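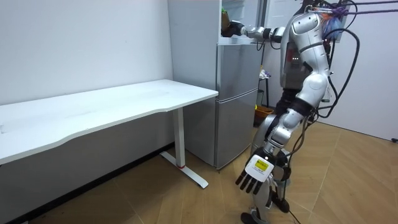
Okay, fridge thread, as threatened. We moved into the Ogilvie Street place in July and I've spent more hours thinking about one refrigerator than I have about the couch, the bed and the curtains put together. It's silver, it stands right at the end of the long white desk, and the upper compartment is where everything small goes to be forgotten. There's a little greenish-brown something sitting right at the front of it as we speak. Front is good! Front means it gets dealt with.

So rule one of the upper compartment is that whatever has the least time left sits closest to the door. I used to put new groceries in front, the way everybody does when they're tired and the bags are cutting into their fingers. Then I'd find the old stuff behind it weeks later, with a beard.

Now I pull everything forward first and the new things go in behind. It adds maybe a minute. My grandmother did this in her pantry with canned peaches and I thought she was fussy.

A lot of you asked why the fridge is next to a desk at all. The kitchen in this apartment is a hallway with a stove in it. The spot where a fridge is supposed to go is 27 inches wide, and ours isn't. We measured three times hoping for a different answer.

Which left the front room. The desk was already along the white wall, and there was an outlet past the end of it, so that's where the fridge went. I was prepared to hate it. I kind of love it now.

What I love: the desk is a landing strip. Bags go down on it, everything comes out in one long row, and I can see the whole shop before any of it goes in. In the old place I had about a cutting board's worth of counter, so I'd unload straight from the bag with the door hanging open, beeping at me.

What I don't love: paperwork and raw chicken should not share a surface. I bought a big wipeable mat from Terton (the plain gray one) and it comes out for groceries, gets washed, goes back under the sink. If you've only got one long table for everything, get a mat. Mine has earned its keep many times over.

Somebody asked about the floor. It's a light wood look, warm tan, planks all through the room, and yes, I was nervous about dragging a refrigerator over it. We walked it across on two flattened cardboard boxes and an old bath towel. Slow going. One of us pushed and the other one said "careful" a lot.

Once it was in place I left it standing for a few hours before plugging it in. I've read different things on how long you need to wait, so check the booklet for yours. I had lunch and then I had a nap, and that seemed like enough.

Leave a gap behind it, too. I shoved ours flat against the wall the first night and it hummed like a bus. Pulled it out a couple of inches and it calmed right down.

Shelf plan, for the people who wanted the shelf plan. Leftovers at eye level. Eggs and dairy under those. Meat as low as it'll go, on a tray. Condiments in the door, and if the door is full then somebody in this house has bought a second jar of capers again (me).

The upper compartment has no plan except the front/back thing. I tried bins. I bought seven clear ones from Palodus and filled them all in one afternoon and felt like a genius, and within a couple of weeks I couldn't tell you what was in any of them. Four of them hold craft supplies now.

The three that stayed: one for cheese, one for half-used things (half a lemon, half an onion, the end of the ginger), and one for whatever is getting eaten today or tomorrow. That last one is the best thing I've done for our grocery bill.

The half-used bin gets emptied into soup once a week. I don't have a recipe. Onion, garlic, whatever's in the bin, water, salt, a heel of parmesan if there is one. Some weeks it's terrific and some weeks it's hot brown water with opinions.

Cleaning it out! I do a full empty once a month and a quick look before every grocery run. The quick look is just the top shelf and the front row. Pick up each thing, decide, put it back or toss it. If I have to open the lid and sniff, it's already a no.

For the monthly one, everything comes out onto the desk (on the mat), shelves get warm water and a little baking soda, dry them properly or they'll stick to whatever you set on them. I start at the top so the drips land on something I haven't cleaned yet. I've done it the other way around and I was so mad at myself.

Labels: I use masking tape and a marker. I had a nice label maker, a Stinunus, and it's a good machine, but I will not print a label for half a can of tomatoes. I'll tear off a piece of tape, though. Date and what it is, nothing else.

Tape goes on the side of the container and not on the lid. Lids wander. I've eaten some very confident "rice" that was gravy.

People with tiny kitchens, where's your fridge? I've heard from a few of you with one in the bedroom and one lucky person with a whole porch. I want details. Do you hear it at night? Do you get used to it?

Ours clicks on sometime around 3 a.m. and I did hear it for the first couple of weeks. Now I only notice it when I'm already up getting cheese.

Next up is what to put on the wall over the desk, which is completely bare white and making me itchy. I'm leaning toward one long shelf — no brackets showing if I can manage it — with the cookbooks at the fridge end and the bills at the other. My other half wants a clock. We're in talks.

Oh, and for whoever asked if I ever miss having the fridge in the kitchen: only when I'm making a sauce and need butter fast. It's a little jog, there and back. I've started taking the butter out before I turn the burner on, and the sauces have gotten better, so I'm leaving it where it is.

153 comments · 3841 shares

Posted in July by the account owner

Contact · Copyright, all posts belong to their author · Back to top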